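Section 4: Setting Up Your First Myth Cycle
Weltmont Story Library, Reader and Teller Guide
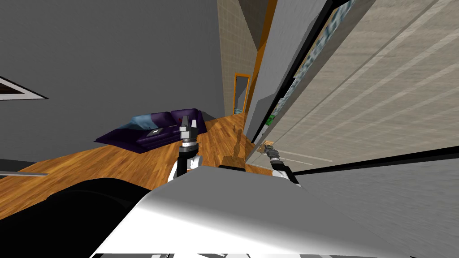 Figure 4. Room with a purple sofa and wooden floor

A cycle is a run of linked stories told in order, over as many evenings as you like. The Library holds almost 500 tales, and you could dip in anywhere, but a cycle is where the old stories really come alive! A god who is a minor prankster on the first evening can be the cause of real grief by the sixth, and listeners who have been there from the start feel it.

We'll use the Norse cycle as our model, in the retelling by Bergþóra Hedegaard. The steps are the same for the Greek, Welsh and Finnish cycles.

Before you begin
You need a Library account (Section 2) and at least one listener profile (Section 3). If you bought the printed Teller's Book, keep it close by - the page numbers on screen match it.

4.1 Create the cycle

1. Open the Library and choose Cycles, then New Cycle.
2. Pick Norse from the list of traditions. The full set of tales appears in the order Hedegaard gives them, starting with the frost and fire at the beginning of the world.
3. Set the number of evenings. The default is 10, and it works beautifully for most families.
4. Choose a listener profile. Tales marked with a gray leaf are hidden for listeners under seven. You can bring any of them back one at a time under Show Hidden.
5. Select Save. Your cycle now shows on the home page with the first tale open.

Note: Changing the number of evenings later will regroup the tales, but it won't erase your bookmarks or margin notes.

4.2 Choose a telling style

1. Open your cycle and select Style.
2. Choose Read Aloud for the full text, or Tell for a short outline with the key lines in bold.
3. If you chose Tell, set the outline length. The longest outline is 200 words per tale.
4. Turn on Names if you would like a pronunciation key beside each god, giant and place. The recordings are by Hafþór Østergaard, and they are a joy to listen to even if you already know how to say Yggdrasil.

Do try Tell at least once. Start with the theft of Thor's hammer (evening four in the default cycle). Thor has to dress as a bride to get it back, he eats an entire ox at the wedding feast, and Loki has to keep making up excuses for him. Children will demand it again, and you'll be doing the giant's voice from memory before you know it.

Caution: Outlines leave out family relationships unless the tale depends on them. If your listeners like to ask who is whose father, switch on Family Lines in the same menu before you start.

4.3 Handle the harder tales

The death of Baldur is the heart of the Norse cycle, and it is sad. So is the binding of the wolf Fenrir, in which Tyr loses his hand.

1. Read the tale yourself first, using Preview.
2. Check the Teller's Notes at the end. Those for Baldur are by Eduard Sýkora and suggest 3 good places to pause.
3. To move a tale to another evening, drag it by its title. The Library warns you if a later story depends on it.

Caution: Don't remove Baldur's death altogether. Loki's punishment and the final battle make very little sense without it.

4.4 Mix in a second tradition

Once a cycle is running, you can pair any tale with one from elsewhere. Select Pair and the Library offers matches by theme: flood stories, stolen fire, journeys to the land of the dead. Put Orpheus beside Hermod's ride to Hel and see what your listeners make of it!

Note: Paired tales do not count toward your evenings. To unpair, open the second tale and select Release.

For printing a cycle as a booklet, go to Section 5.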